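Search this site Search

Progress report no. 3, October 2019
Posted by Tomoyo Shibata

Hello again to everyone at the Melow fund! I know the form says two paragraphs per heading but I've never managed that, so I'm going to do what I did in March and write it as a letter.

The big thing is that the evening letter-writing classes are full. We had 26 people signed up at Piras and 18 at Druneck when the spring report went in, and since then Druneck has grown to 40, which meant moving out of the small room and into the one with the good radiators. Piras has held steady. Most people come for help with everyday writing (landlords, schools, the dreaded insurance forms), but a lot of them stay on for the second hour, when we just write whatever we like. One man is on chapter four of a story about his grandmother's goats and I am hooked!

Money next. We have spent $594 of the supplies line, nearly all of it on paper, pens and the large-print dictionaries. The dictionaries cost more than I put in the budget, so I took the difference out of printing, and I hope that's okay. If it needs a form, send me the form.

We also changed how people keep their work. Loose sheets were getting left on the bus or going through the wash, so now everyone gets a notebook at the first class and writes the date on every page. I love reading back through them with people. You can see the sentences get longer.

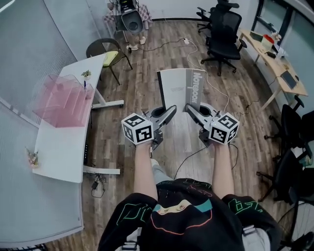 A white notebook standing up on the floor.

What hasn't gone so well is the Erko group. I promised you a morning class there by the end of summer and it still hasn't started. We had a teacher, then she got a full-time job (good for her, bad for me), and the second person I talked to can only do evenings. I'm meeting with two more people next week. If neither works out I'd like to ask about moving the Erko hours over to Druneck, where there's a waiting list.

Still to do before the next report: the reading night, a spelling workshop people keep asking for, and finding a cupboard that locks. Call me any time, I'm better on the phone than by email.

Tomoyo

Shares: 18

3 comments

Pilar M.
Goat story!! Please tell him we want chapter five.

druneck_reader
Is the waiting list open to people who live out past the lake? My sister would love this.

Gwen
The spelling workshop gets my vote. Evenings please.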